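Chapter 6
Setting and Serving the Meal

Key terms: cover, place setting, flatware, tray service, family service, plate service, portion

After reading this chapter, you should be able to:
Explain what a cover is and how much space it needs
Tell plate service, family service and tray service apart
Lay a tray for a simple meal
Work out how many place settings a dining room needs

The dining hall at Pastdale serves lunch to 308 people on a school day. Some of them eat at long tables, some pick up a tray at a counter, and 17 have their meals carried to them in the health wing. The food comes from one kitchen, but it reaches the eater in three different ways, and each way calls for different equipment and a different amount of staff time.

Chapter 5 dealt with cooking and holding food at a safe temperature. This chapter takes up the meal from the point where it leaves the kitchen.

6.1 The Cover

The word cover has two meanings in food service. It can mean one guest, as when a manager says that the lunch shift had 200 covers. It can also mean the space on the table that belongs to one guest, together with everything placed in it. In this chapter the second meaning is used unless the text says otherwise.

A cover needs enough width for the diner to use a knife and fork without touching the person in the next seat. When covers are too close, glasses are knocked over and servers have trouble reaching between guests. Round tables need extra care, as the space narrows toward the center.

The plate is set first. The other pieces are placed in relation to it. In the common American setting, forks go to the left of the plate, and knives and spoons go to the right, with the blade of the knife facing the plate. The glass stands above the knife. Pieces that will not be used for the meal are left off.

6.2 Tray Service

In tray service, the whole cover is moved to the diner on a tray. Hospitals, schools and airlines use it widely. The tray takes the place of the table, so its size limits how many dishes can be served at once. A raised rim helps keep pieces from sliding off while the tray is carried.

The order of work is the same as at a table. Place the plate, add the flatware, and put the drink on last. Many kitchens choose plates and trays in different colors. Strong contrast makes the edge of the plate easier to find for diners with poor eyesight, and it helps the dish room sort returned items.

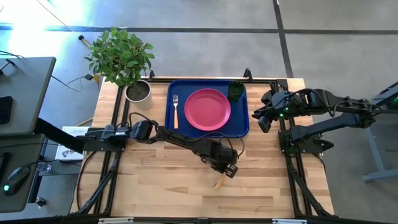

Figure 6.1 A plate centered on a tray, with the fork at the left.

Heavy items belong near the middle of the tray, and hot drinks should never be filled to the top. Handles are turned so that the diner can reach them easily. Check the tray against the meal card before it leaves the counter, including any note about allergies.

6.3 Counting Place Settings

A dining room needs more settings than it has seats. Some pieces are always in the dish room, and others are chipped, bent or lost during the year. Start with the number of seats, multiply by the number of times each seat is filled before washing is finished, and add a reserve for breakage.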